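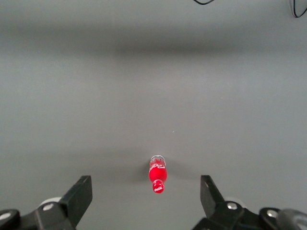 Reading time: 3 min (605 words in the class handout)

Unit 2: Budgeting for a pick-and-place cell

Course: Planning and Buying Automation Equipment
Handout revised 29/05/2026

Bring this handout and your own draft budget to class. We will work from the Benholm case again, so reread the two pages on its packing line before you come.

Start with the part

The most common mistake in a first equipment request is to choose the arm and then look for something it can do. Write down the part first. For a small soft-drink bottle lying on its side, the list is short: width at the widest point, weight full and empty, how much the wall gives when squeezed, which way it faces, and whether it can roll. A two-finger gripper has to open wider than the body and still close on it without crushing it. If the bottle can arrive pointing in any direction, the gripper has to turn to meet it, and you will need a camera to find it.

Each item on the list becomes a line in the request for quotation. Suppliers will price whatever you leave out by guessing, and they guess high.

What goes in the budget

Students usually remember the arm, the gripper and the controller. The lines below are the ones missing from most drafts last December:

Camera, mount, lens and lighting
Work surface and the bolts or clamps that hold the arm to it
Cables, cable ties and strain relief
Spare fingers and finger pads
Guarding, if the risk assessment asks for it
Shipping, crating and return of the crate
Setup time, both yours and the supplier's
Training for the people who will run it on second shift

Put cables on their own line. They wear where they bend, and a cell that stops for a broken camera cable costs the same per hour as a cell that stops for a broken arm. Lighting also gets its own line. A plain matte surface is cheap and keeps glare down, but shadows still fall across it, and clear plastic reflects whatever is nearby.

Case: Benholm

Benholm asked two suppliers, Birville and Feditz, to quote for the same cell. Birville quoted one price for everything, with the gripper included and no breakdown. Feditz quoted the arm, the gripper and the camera separately and charged $605 for a set of spare fingers. The Feditz total was higher on paper. Birville's lead time was 10 weeks. Feditz could ship the arm sooner, but the gripper would follow on a separate order.

Before you compare the totals, ask both suppliers for:

1. A breakdown by item
2. The price and lead time of wear parts
3. A trial on the real part, with the real finish and label
4. The warranty start date (delivery or acceptance)

Item 3 is the one most often skipped. A trial block of the same size does not behave like a bottle. Send the supplier a box of the actual product and agree in writing on what counts as a good pick. At Benholm the plan called for 42 picks in a row with no drops, with the bottle placed by hand in a new position each time.

Rent, lease or buy

Use the Yupanqui worksheet from Unit 1. If the product is likely to change shape within the lease term, price the new fingers and the reprogramming into the lease column as well. A lease covers the hardware as delivered and very little else. Check who pays for moving the cell.

For next class

Fill in the budget sheet for the Benholm cell using the Feditz breakdown. Mark every figure as quoted, estimated or unknown. Leave the unknown ones blank and write the question you would send to the supplier next to each one. Drafts with no blanks will be returned.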